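From: Damián Benítez
To: Flaltine users list
Subject: Re: How many examples before it's worth training?

Hello Vicente, and hello everyone else,

What a lovely question to find on a Monday morning, and please don't apologise for asking it, because we had the very same argument here in Akilville before we started and I'm not sure we ever settled it. I'll answer as best I can between your paragraphs, and I hope Benoît will jump in where I've got something wrong, as he did most of the hard work.

Vicente Vergara wrote:
> Dear all,
>
> We are setting up our first arm at Cirdale and want to teach it
> some small tabletop jobs by guiding it by hand. My brother
> Abelardo says we should collect 1,000 examples before we train
> anything at all. I would be happier starting with far fewer and
> seeing what comes out. Who is right?

Well, I'd side with you, though do be kind to Abelardo about it! Our first training run used 70 examples of one job and the result was poor, but it was poor in a way that taught us a great deal. The arm went to nearly the right place every time and then dithered. When we looked back through what we had recorded, we found that all of us had been dithering at that exact point too, lining things up by eye and going back and forth before committing. It had learnt our hesitation very faithfully. If we had waited until we had 1,000, we would have had 1,000 lots of dithering, and I don't think I could have faced doing them again.

> Also, do you keep the examples where something goes wrong? It
> seems a pity to throw them out.

We keep everything, but we sort it. Each example gets one of three marks as soon as it is finished, while the person who did it can still remember what happened: clean, recovered or spoilt. Recovered means you missed, noticed, and put it right without stopping, and those have been worth their weight in gold to us. Spoilt ones go into a separate folder and aren't used for training. We did try leaving the marking until the end of the day, and it was hopeless, everyone was tired and marked the whole lot clean.

At the moment we stand at 486 examples that we're willing to train on, done by four people. I'd very much recommend mixing people if you can. Sebastián Gallardo is left-handed and comes at everything from what I would call the wrong side, and after his share went in the arm seemed much less put out when things had been set down at an odd angle.

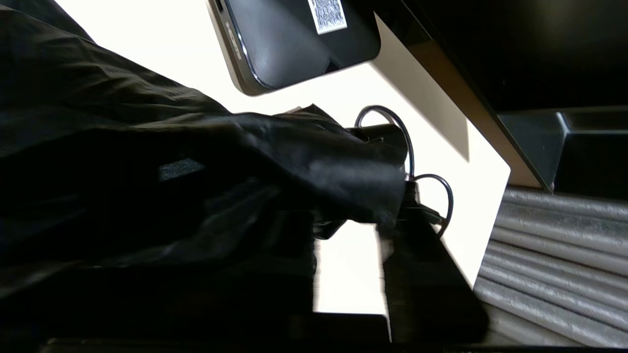 Cables deserve a few words of their own, as I know you mentioned wanting to try them sooner or later. They never lie the same way twice, and it is very tempting to straighten them nicely before each go so that your own life is easier. Please don't, or at least don't every time. We spent our first week tidying the lead between goes without even thinking about it, and so the arm had hardly ever met a loop that stood up or crossed over itself. Now we let it fall however it likes and begin from there. The goes take longer and there are more spoilt ones, but the later training runs have been noticeably better for it.

The other thing with dark leads and dark equipment is that the wrist camera has a hard time of it. Before you record anything in earnest, do look at the wrist view on its own, on a proper screen, and ask yourself whether you could do the job with only that to go by. If you can't tell where the lead ends, you can hardly expect the arm to. Stoyanova (the shared notes page, for those who have joined lately) has a long piece by Benoît Boyer on lighting which I found a great help, although he and I still disagree about lamps from the side.

> Last thing, how long do your people work at a stretch?

Nine goes and then a break, and I'm quite strict about it. We used to carry on as long as anyone was willing, and you can see the care going out of the recordings towards the end of the afternoon. The movements get quicker and a bit rough, and people start cutting corners on the return to the starting position. Swap over, have a cup of tea, let somebody else have a turn.

I'd also keep a paper notebook next to the arm, however old-fashioned that sounds. Ours has things in it such as "moved lamp" and "new table height", and in November, when one batch was behaving quite differently from the rest, that notebook saved us days of head-scratching.

If you would like our marking sheet, just write to me off the list and I'll send it over. It's nothing fancy, but it might spare you an evening's work. And do let us know how the first training run goes, even if it's dreadful. Ours certainly was.

All the very best to you and Abelardo,
Damián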